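FOR IMMEDIATE RELEASE

February 9, 2022

Sakdale students put two arms to work in the Flamano Tidy-Up Challenge

SAKDALE – The robotics club at Sakdale Secondary has spent the better part of the school year teaching a pair of simulated robot arms to do something most families are still trying to teach their teenagers, and that is to clear a table. The club is delighted to announce that its team of 14 students has been accepted into the final of the Flamano Tidy-Up Challenge, a student competition held entirely in simulation, so that a school with a few ordinary computers and a good internet connection can take part on the same footing as everybody else.

Every team in the challenge is given the same virtual room to work in, with its checkered floor, its long white table and its 2 arms, and from there the students write all of the control programs themselves. The objects change from one round to the next, and teams don't find out what they'll be dealing with until the round opens.
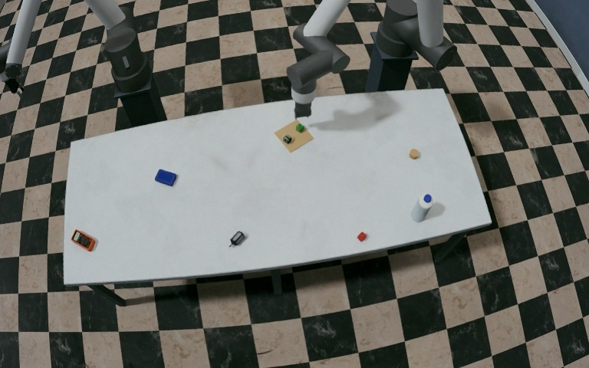 Margit Eide, who teaches physics at the school and has run the club since it was a lunch-hour gathering at the back of her classroom, said the hard part has been getting the students to agree on an order of work. "You would think you just start at one end and go along," she said. "But a bottle wants a very different approach from a little cube, and then there is the matter of keeping one arm out of the other one's way. We had some very lively conversations about that in January, I can tell you, and a few of them carried on into the parking lot."

The club splits itself into two groups. One looks after the grasping, which covers how far to open the fingers, what angle to come in at and when to let go. The other looks after the planning, and decides which arm should go for which object and where it should travel on the way. The groups swap over partway through the year so that everyone has had a turn at both, and so that the planners learn to be a little more patient with the graspers.

Efe Babalola, a Grade 11 student and this year's team captain, joined the grasping group without ever having written a line of code. "My first program drove the arm straight into the table, and my second one did it faster," he said. "Now I can look at a practice run and have a pretty good guess at what went wrong before anyone opens the log, and I really love that. I've started bringing my little sister's toys to meetings so we can talk about how we'd pick them up."

Much of that learning happens through the views that the simulator offers, among them one that looks out past the gripper's own fingers. Students save stills from their practice sessions and bring them to the weekly meeting, where they are put up on the big screen and talked over at length, usually with a plate of something from Ms. Eide's kitchen going around the room.

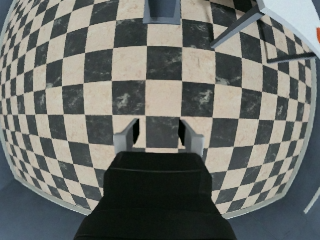
Looking past the open gripper to the checkered floor of the simulated room, with a corner of the white table at upper right.

The final consists of timed rounds worth a total of 400 points, and a team needs 200 to earn a certificate of merit. Marks are given for placing objects properly and for smooth, careful movement, and they are taken away for collisions. Teams also hand in a written logbook, which the Sakdale students have been keeping faithfully, doodles and all.

Cuvudell, a software firm based in nearby Okoth, has supported the club this season by covering its entry fee and by lending the time of one of its engineers, Tapio Pelkonen, who joins the students by video call. "They ask wonderful questions, and they aren't shy about telling me when my suggestion hasn't worked," Mr. Pelkonen said. "I look forward to those calls all week."

Families and neighbours are warmly invited to watch the final with the team in the school library, where there will be coffee, juice and baking. New members from any grade are welcome in the club at any time of year, and no programming experience is needed.

Media contact:
Ulla Savolainen
Communications, Sakdale Secondary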